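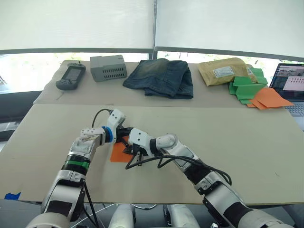 A square of orange paper on a large sheet of cardboard.

Skurkia stays right-handed for the February meeting, with rail out seven metres

The going at Skurkia was given as good to soft, soft in places, after the morning inspection, and clerk of the course Vasilis Stojanovska does not expect it to change much before the first race. The running rail on the bottom bend has been moved out seven metres to protect ground used at the January fixture, which adds a small amount to the advertised distance of every race run over more than one circuit. The hurdles on the home straight have been re-sited on the fresh strip.

Stojanovska walked the track with a stick at 7 a.m. and found the softest ground on the run down to the third fence, where drainage work was carried out in the autumn. The back straight is riding quicker. No watering has taken place and none is planned. Frost covers were laid on the take-off and landing sides of all fences overnight and will be lifted once the air temperature allows.

The feature race is the Angelovski Handicap Chase, for which 13 horses have been declared. Top weight is carried by Arirport, who won the race last year off a mark lower than the one he has now. His trainer, Arben Omerović, has left off the cheekpieces he wore on his last two starts and fitted a tongue strap for the first time.

"He was keen in the headgear and did too much before halfway," Omerović said. "The trip is not a concern. He needs to settle in the first mile, and a larger field ought to help with that. If the ground went properly heavy I would have to think again, but as it stands he runs."

Omerović also saddles Wokis in the novices' hurdle that opens the card. The mare finished second on her only previous run over hurdles, having been short of room on the inside at the second last. She steps up in distance here and receives the mares' allowance from most of her rivals. She has been schooled twice since that run, once over the larger portable hurdles now in use at the course.

Early prices for the Angelovski put Arirport at the head of the market, although the pace in the race may not suit a hold-up horse. Four of the declared runners usually race prominently and two of them are drawn to similar riding plans by their recent form. On the last three occasions the race was run with the rail in this position, the winner was in the first four turning for home - a record that bettors taking each-way terms may wish to weigh against the favourite's class. Each-way bets will be settled on three places unless the field reaches 16, which cannot now happen as the race has no reserves.

Non-runners must be notified by 9 a.m. Any horse withdrawn after that time on account of the going will need a veterinary certificate or the agreement of the stewards. Deductions will apply to bets struck before a withdrawal in the usual way.

The course has made one change to the order of running. The mares' bumper moves from the end of the card to the slot before the feature, to allow ground staff more time to tread in the landing side of the open ditch. Race times are unchanged. Stands and parade ring viewing areas open two hours before the first race, and the lower car park is closed because of standing water. Cars will be sent to the hard standing behind the stables, which has 800 spaces.

A further going report will be issued after the second inspection at midday.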